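Section 6: Moving in and setting up your kitchen

You have been given the keys, the fob and a folder. The folder is this one. Please keep it in the drawer to the left of the oven, where the last tenant kept theirs, mostly unread.

These instructions cover the kitchens in the Dindham and Gustescombe buildings. The two are identical except that the Gustescombe hob is on the other side of the sink, a decision made before any of us worked here.

Before you start

You will need a cloth, washing-up liquid, a torch and a chair that does not wobble. Allow 70 minutes. Hafþór Fogh in the lettings office did it in less, but he had done it before and he skipped the descaling.

6.1 Turning on the water

1. Open the cupboard under the sink and take out whatever is in it.
2. Find the stopcock at the back, low down. It has a red handle in Dindham and a blue handle in Gustescombe. Neither colour means hot.
3. Turn the handle anticlockwise until it stops, then back a quarter turn.
4. Run the cold tap until it stops coughing.
5. Shine the torch along the pipe and feel each joint with a dry finger.

CAUTION: If a joint drips, close the stopcock and ring the office. Do not wrap it in tape. We have met the tape.

6.2 Turning on the cooker

1. The cooker switch is on the wall, at shoulder height, and looks exactly like the extractor switch beside it. The cooker is the one with the small light.
2. Switch it on. The oven clock will flash.
3. Hold down the two outer buttons together until the flashing stops, then set the time with plus and minus.
4. Heat the empty oven to 219 degrees and leave it for half an hour with a window open. It will smell of warm dust and somebody's lasagne.

Note: The oven will not heat until the clock is set. This accounts for most of the calls we get on a Saturday evening. The number only goes up to 219 on the Dobson ovens; if yours goes higher, you have a newer one, and we would be grateful if you did not tell the neighbours.

6.3 Looking after the worktop

The worktop was wiped down before you moved in, and again by Reshma Msimang, who does the inspections and does not trust the first wipe.

1. Clean it with warm water and a drop of washing-up liquid.
2. Dry it with a cloth, paying attention to the joint behind the tap.
3. For stains, make a paste of bicarbonate of soda and water, leave it on for ten minutes and wipe it off.
4. Do not use bleach, wire wool or the green side of the sponge. 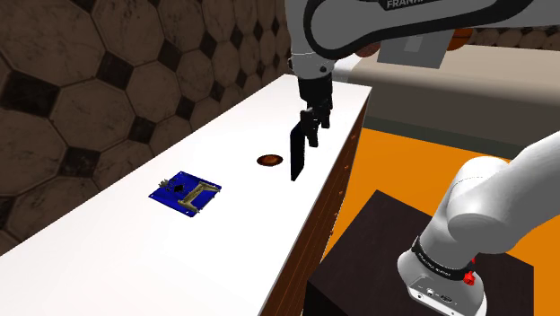 Hot pans are the chief enemy of any worktop, closely followed by turmeric. Use a trivet every time, including the time you are only putting it down for a second. Tea comes third, and it shows up worst on pale surfaces: a long white counter like the one in the picture hides nothing, and a small round brown thing left on it will draw the eye from the hallway. If yours is a white one, get used to coasters. The speckled worktops on the upper floors are more forgiving and have, we suspect, a great deal to forgive.

CAUTION: Burn marks cannot be polished out. They can be covered with a fruit bowl, but Reshma lifts fruit bowls.

6.4 Descaling the kettle

The water here is hard. You can more or less hear it land.

1. Half fill the kettle with equal parts white vinegar and water.
2. Bring it to the boil, switch it off at the wall and leave it for an hour.
3. Empty it, rinse it well, then boil a full kettle of clean water and throw that away too.
4. Tell anyone else in the flat before you begin. Vinegar tea is a memorable way to meet a flatmate.

6.5 The Corkia noticeboard

Every kitchen has a Corkia board on the wall by the door. It takes drawing pins and nothing else. Sticky pads pull the surface off in lumps — there is a board on the second floor of Gustescombe that looks as though it has been nibbled.

The bin timetable is already pinned up. You may move it, but not behind the fridge. It changes in November, when a new one will be put through your door, and the old one should come down on the same day if you want your recycling taken away.

6.6 If something does not work

1. Check that it is switched on at the wall.
2. Check the fuse box in the hall. All the switches should point up.
3. Check again that it is switched on at the wall.
4. Ring the office and give your flat number before the story.

Section 7 covers the bathroom, including the fan.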